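Hand-held grippers drifting apart during the day - what am I missing?

Posted in Workshop and Machines

Amr Fahmy

Hello all, hoping somebody kind can put me right. I look after a pair of hand-held grippers, the sort with a marker cube on top, and we use them to record everyday jobs that the arm in our Besau cell then has to copy. Mornings are lovely. By mid-afternoon the left one reads as if its fingers are still open by 4 mm when they're plainly shut, and the arm ends up fumbling things it managed perfectly well before lunch.

I've wiped the cubes, charged everything overnight and gone through the Lolutis setup sheet twice (it's not a long sheet, bless it). The calibration is done once, first thing, with the fingers closed on nothing.
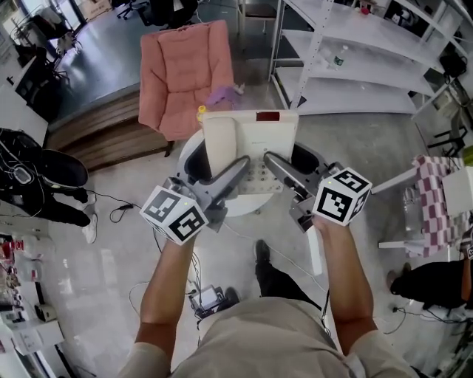 We get through up to 190 recordings in a day, so I'd rather not stop after every one to check. Is there a sensible routine for this, or do I have a worn part somewhere?

Ylva Holmgren

Hello Amr, we had something very like this in July and it drove me round the bend for a fortnight! Mine was the cube and had very little to do with the fingers. The screws under it had backed off a touch, so the whole cube could rock when you squeezed hard. Hold the body still and try to twist the cube with your thumb. If it moves at all, take it off, clean the seat, put it back with a dab of thread lock and then calibrate again from scratch - the old numbers are no good once it's been off.

After that I'd do a quick open-and-shut check at the start, at lunch and again at three o'clock. Ours goes in a little notebook next to the cell. We also change the finger pads every 500 recordings, both sides together, even when one looks fine.

clundell_bench

Probably the pads. Mine went at 306.

Amundsen

Agree with Ylva about the cube. I'd also calibrate with the fingers closed on a gauge block, as well as on nothing. Soft fingers bend when they meet something solid, and a zero taken in thin air won't show you that. Do left and right separately and write down which is which, as I once swapped mine over and lost a whole morning to it.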